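# Womano Placement Module

**Simulation-trained grasping for studded plates and blocks**

Womano is a software module for robot cells that handle small studded building pieces. It was developed by Flarkmont in cooperation with the Jastholm test hall, and it is supplied with the trained policy, the simulated cell in which that policy was produced, and the evaluation records described on this page.

## Purpose

Studded pieces are difficult to handle well. The upper face is broken up by small round features, the piece is often darker than its surroundings, and a slight tilt at the moment of closing is carried through to the point of release. Womano addresses the approach, the grasp and the short lift that follows. It does not plan assembly sequences.

## Method

The policy is trained entirely in simulation. Each episode is rendered with a complete cell, including the floor, the neighboring equipment and the shadow of the arm, so that the policy learns with the same visual clutter it will meet in use. Lighting direction is varied between episodes. Shadows are rendered with hard edges by default; a soft setting is available but was not used for the results below.
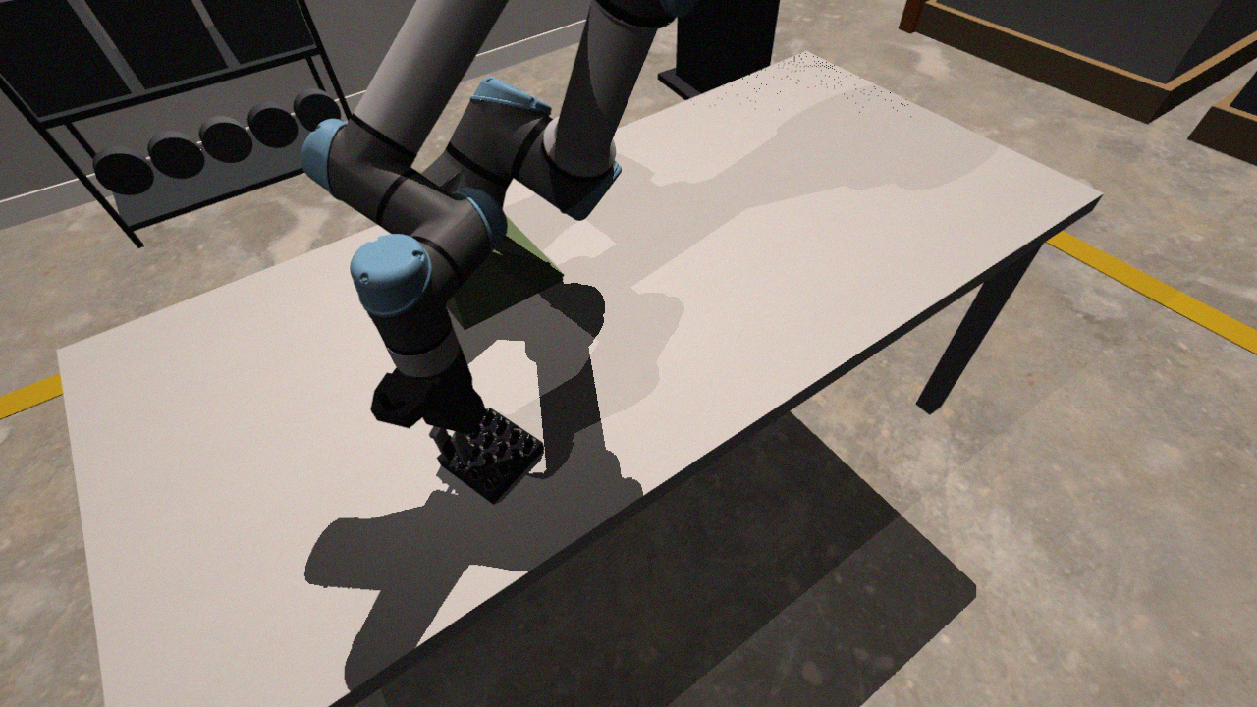 *Simulated cell: studded block held in the gripper over the table.*

Two views are used. A wide view supplies the position of the arm relative to the table, and a steep downward view supplies the position of the piece between approach and closing. The policy receives no depth data. An earlier version used the wide view only and was withdrawn in October, when it became clear that small errors in rotation were going uncorrected in the last part of the approach.

The downward view carries most of the useful information and also most of the difficulty. A dark plate may lie wholly within the shadow of the arm, with its studs marked only by thin highlights, while a finger covers part of the grid. The training set therefore gives extra weight to episodes of this type.
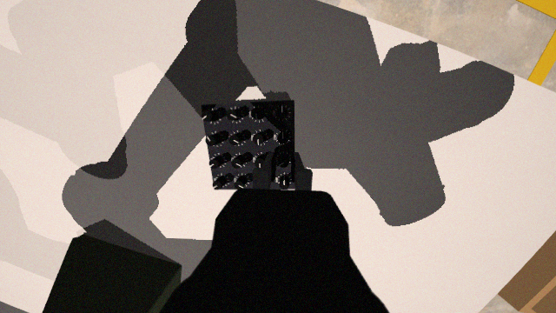
Đỗ has asked whether the extra weight given to shadowed plates lowers performance on plates in full light, and whether a single policy should be expected to cover both. The question is a fair one. Separate policies were trained for comparison, and the combined policy was retained for its simpler handover between lighting conditions -- the separate results are included in the evaluation records.

## Evaluation

The released policy was evaluated over 2848 simulated episodes. In 287 of these the piece was not held at the end of the lift, and the episode was recorded as a failure. Grasps that succeeded on a second closing were counted as successes and are flagged in the log.

These figures apply to simulation only. Customers should run an acceptance test in their own cell before regular use.

## Supplied items

- Trained policy, with configuration file
- Simulated cell, with editable table, floor and lighting
- Episode log and replay tool
- Installation guide (revision 2)

## Requirements and licensing

The arm must accept position commands from an external controller. Gripper fingers should be matte and dark; polished fingers were not part of the training set. One license covers up to 10 workstations at a single site. Academic licenses are issued by Flarkmont on written request and include the training scripts.

Page revised 5/29/22. Earlier revisions are available from the Jastholm document office.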